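Plates and trays for a monthly shared lunch: buy, hire or let people bring their own?

Posted in: Kitchen and catering
Asked by Mokdale Meg

Hello all, long time reader, hardly ever post. I've somehow ended up in charge of the crockery for our monthly lunch in Ludthorpe and I could do with some advice from people who have done this before me and made all the mistakes.

We get 36 people on a normal month, a few more when there's pie. Up to now we've used a jumble of things that came with the hall cupboard: glass plates, flowery ones, some that are really big saucers, and a stack of paper ones for when we run out. It's a nightmare to stack and it's a nightmare to wash. Nothing fits inside anything else. Last month a pile slid off the draining board and we lost 6 in one go, which made a noise I can still hear.

So we've got a bit of money to sort it out properly. What I'm thinking is one sort of plate, plain white, and one sort of tray, so that people can carry their own dinner and pudding to the table in one trip. At the moment we have a lot of people doing the walk twice with gravy and I don't enjoy watching it.

Things I can't make my mind up about:

Do we go for proper china or something lighter? Several of our regulars have bad wrists (me included, if I'm truthful) and a full china plate on a tray is quite a weight by the time you've added a drink. But I hate eating off anything that feels like a picnic.

Does the tray need a lip? I looked at some completely flat ones and they were very smart, but I can just picture the peas.

Is beige a terrible idea? I like it, my sister says it will look grubby in a year. Her own trays have kittens on, so I'm not sure I'm taking that to heart.

And how do you store trays if you've only got one tall cupboard with 5 shelves, none of which seem to be the right height for anything? I did wonder about standing them on end like books.

Plain white plate and beige tray:

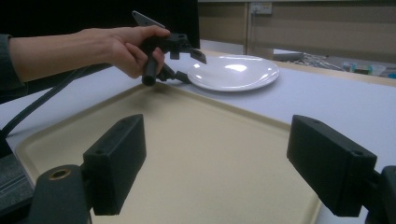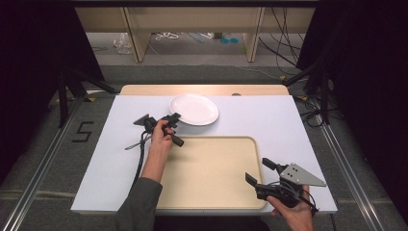
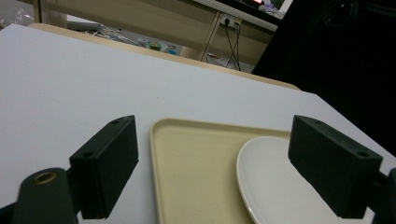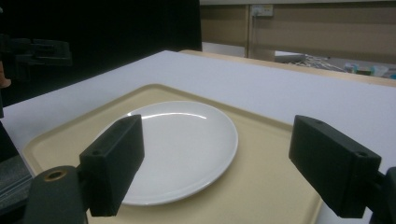
Futinden Fran
Hi Meg, we went through all this two winters ago for our own lunch, and plain white was the best decision we made. You will break some, everybody does, and when you do you can buy a white one from nearly anywhere and it won't stick out. We had a set with a blue line round the rim before that and the minute the shop stopped selling them we were stuck with 13 of one shade and the rest of another. It bothered me every single month!

On the weight, I'd say go and pick some up before you buy anything. Don't just order off a picture. I took a bag of potatoes to the shop with me and put it on the plate, and yes, I did get a look from the lady on the till, but it told me more than the label did. We ended up with melamine for the main course and kept our old china bowls for pudding, and people stopped noticing the difference after the second lunch. The one thing to know about melamine is that it doesn't like the microwave, so if you warm plates that way you'll have to change your habits. We stuck a note on the microwave door and it still happened twice.

You definitely want a lip on the tray. Doesn't need to be high, just enough to stop a glass going for a wander. And check the corners, because square inside corners collect crumbs and you'll be there with a cotton bud. Rounded ones you can wipe in one go.

Beige is fine. Ours are a sort of oatmeal and they've been through hundreds of washes. What does show is tea, so if somebody leaves a wet teabag on one overnight you'll know about it. Bicarbonate of soda mixed to a paste with a drop of water, leave it while you have your own cuppa, then wipe it off with a soft cloth. Don't use a scourer whatever you do. Once the surface is scratched everything gets in and it never comes clean again.

For the cupboard, yes, stand them on end! We took out one shelf and put in a cheap wire rack meant for office folders. They dry better that way as well. Stacked flat and damp they used to come out smelling like a swimming bag.

How do you do your washing up, by the way? If you've got a dishwasher, measure the inside of it before you buy the trays. I forgot. Ours go in at a slant with the door very nearly not shutting.

Owen Lane Lunches
just get them from a catering supplier, much cheaper than the shops if you buy by the case. make sure you order spares. we didn't and regretted it

also non slip trays are worth the extra, ours aren't and I wish they were

Mokdale Meg
Thank you both, this is so helpful. Fran, we wash by hand, two of us washing and whoever we can grab on the tea towels, so the dishwasher isn't a worry, but now I've gone and measured the sink and I'm glad I did, as one of the trays I liked wouldn't have gone in flat. The folder rack is a brilliant idea and I've already got one at home holding up nothing but old gas bills.

Owen Lane, do the non slip ones stain? I'd read somewhere that the rubbery surface hangs on to curry.

Owen Lane Lunches
no idea sorry, we've never had them. ask for a sample, most places will send one

Ludthorpe Batch Cook
Coming at this from the other side, as I do the cooking for a lunch and don't get a say in the crockery. Please, please think about the size of the well in the plate, I mean the flat bit in the middle where the food goes. Ours has gone for very elegant plates with a great wide rim and there's hardly any room for a dinner. I put a slice of pie, mash and two veg on and the gravy has nowhere to go but over the side. Then people think I'm being mean with the portions, so they come back up, and the queue gets in a knot.

Take a saucer or a tin lid the size of a normal helping and see if it sits flat inside the rim. If it doesn't, don't buy them, however nice they look. A shallow plate is fine for a roast but I'd keep some bowls back for anything with a lot of sauce. Stew on a shallow plate being carried across a hall is asking for trouble, tray or no tray.

I don't agree with Fran about melamine, I have to say. It doesn't hold the heat or the cold the way china does and I find dinners go cold quickly in our hall, which is draughty from October onwards. You can't warm them in the oven either. If your wrists are the problem, could you have china but get someone to carry for the ones who need it? We have a couple of people who sit near the hatch and do that anyway, and they like having a job.

And if you can't decide, hire for one month first. We hired a set for a harvest supper and it settled a lot of arguments. They even took them back dirty, which I still think about when I'm up to my elbows at three in the afternoon.

Mokdale Meg
Oh, I hadn't thought about the wide rims at all. I've just been round the kitchen with a jam tart tin and you're quite right, the fancy ones I'd bookmarked are out. I think I'll get a sample of each, one china and one melamine, and do a proper dinner on both. It'll have to be sausages as that's what's in the fridge. Will report back after the next lunch.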